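Thread: notes from the cloth-handling project, spring term, Irnmont Robotics Club. Two arms, one table, one shirt at a time. The task for the Olmedo student meet in July is to pick up a shirt, fold it, and put it down inside a marked rectangle. 1/

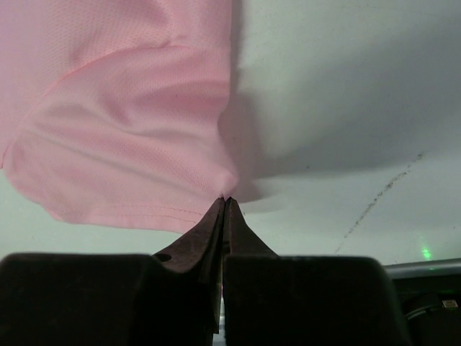 Irnmont Robotics Club
@irnmontrobotics · Apr 10, 2019

The rules changed in the second draft. Last year a fold was scored by area alone. This year hem alignment is half the score, so an arm that grabs any loose cloth and drags it over will lose to one that takes the hem first. We rewrote the pick routine for that. 2/

Software is split in two. Covo is our sequencer, written by last year's class in Python. It holds the list of moves and the conditions for going from one to the next. Everything below it (joint limits, gripper force, camera capture) runs as a separate process, and Covo talks to it over a socket. If the socket drops, both arms hold position. We tested that by pulling the cable more often than we meant to. 3/

Target for the training set is 500 logged attempts before the end of term. An attempt counts if both wrist views and the overhead view have the same start time in the log. We threw out 76 early ones for bad timestamps. The clock on the second computer had drifted, and the fix was one line in a config file. 4/

Picking is still the weak step. In the last full session we ran 66 picks from a flat start, and 7 of them closed on nothing at all. The gripper reports closed either way. Thin cloth between the tips does not change the finger position enough for the encoder to show it, so the check has to come from somewhere else. 5/
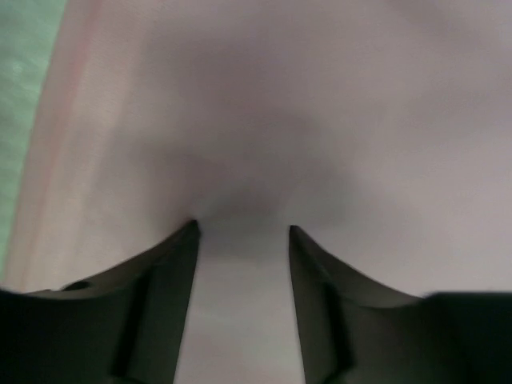 We tried the wrist view for the closing check first, using plain thresholding on brightness and no learning. The idea was that cloth between the tips would read differently from an open gap. At close range the tips are the sharpest thing in view and everything past them goes soft and nearly one color. Then there is the gray patch just above the gap, which has no edge to find. A threshold can't say if a patch like that is shade from the gripper or a dip in the material, and those two cases need different moves. We dropped the threshold and went to comparing two views taken before and after a short lift. 6/

The lift check is simple. Close, raise a little, look again. If cloth is held, the area near the tips stays the same while the rest moves. If it is not held, the reverse. It costs time on every pick. The meet gives no bonus for speed under the limit, so we took the trade. 7/

Fingers: the Flaretti set is our own design, named after the class that drew it. Long taper, narrow tip. The narrow tip gets under a hem on a hard table. The drawback is that all the force lands on a small spot and the cloth puckers there, and the pucker is still in the hem when the other arm comes in to take its side. Hem alignment is measured at that hem. We are printing a version with a wider tip and will run both on the same shirt. 8/

Cloth also keeps moving after the arm stops. Covo waited a fixed time before the next view, and the fixed time was wrong for light fabric. It now waits until two views in a row match. There is an upper limit on the wait, after which it takes whatever it has and flags the attempt in the log. 9/

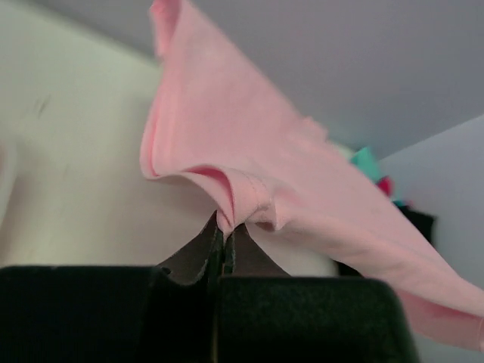
10/ Regrip. If the first hold is too far from the hem corner, the second arm takes the cloth and the first one lets go and tries again. Only one regrip is allowed per attempt. With no cap, Covo will pass a shirt back and forth until the time limit. Watched it do that. Added the cap.

11/ Collision zones. Each arm owns its half of the table and the strip in the middle is shared through a lock. An arm has to hold the lock to enter the strip. The handoff needs both arms in there, so it has its own lock with lower joint speeds.
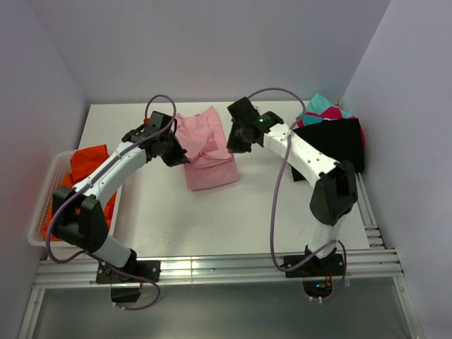

Both arms over the table, pink garment between the grippers.

12/ Cable routing is still on the to-do list. The loops need enough slack for full wrist rotation, and slack is what catches on an elbow. Current plan is a clip at each elbow and a software limit on wrist rotation, set a bit short of the hardware one.

13/ Next session: wide tips against narrow tips, same start poses, lift check on for both. Logs go in the class folder with the Covo version in the file name. If the version is missing from the name, the attempt doesn't go in the set.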